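Laine Rebane had promised her grandson a proper grocer's, and a proper grocer's he was going to have, even if it had to be run from the back bedroom in Wasgate with the curtains half drawn and the ironing pushed up against the wardrobe. She had been thinking about it since April, when Nikola turned four and announced, with his mouth full, that he would be a shopkeeper and nothing else.

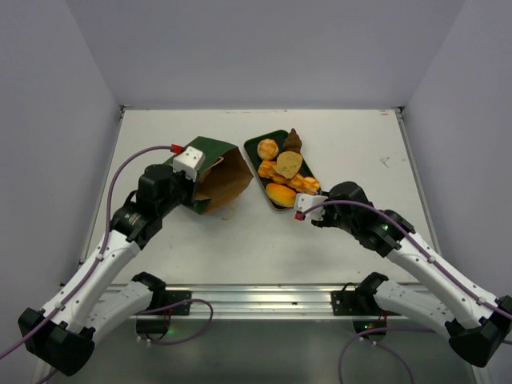 Shopping, as Nikola understood it, was mostly a matter of bags. He was strict about them. Every customer had to have one, and every customer had to bring it back afterwards, so that the next customer (also his grandmother, in a different hat) could be served. The one he liked best was dark green outside and plain brown within, and he laid it on its side with its mouth open, next to the green tray where the toy food lived.

"What would madam like?" he asked.

"Something for my supper," said Laine, who had already bought her supper 14 times – and paid for it in buttons, too, out of the good tin.

He thought it over for so long that she sat down on the edge of the bed.

"You can have it all," he said at last, "but I need the bag back."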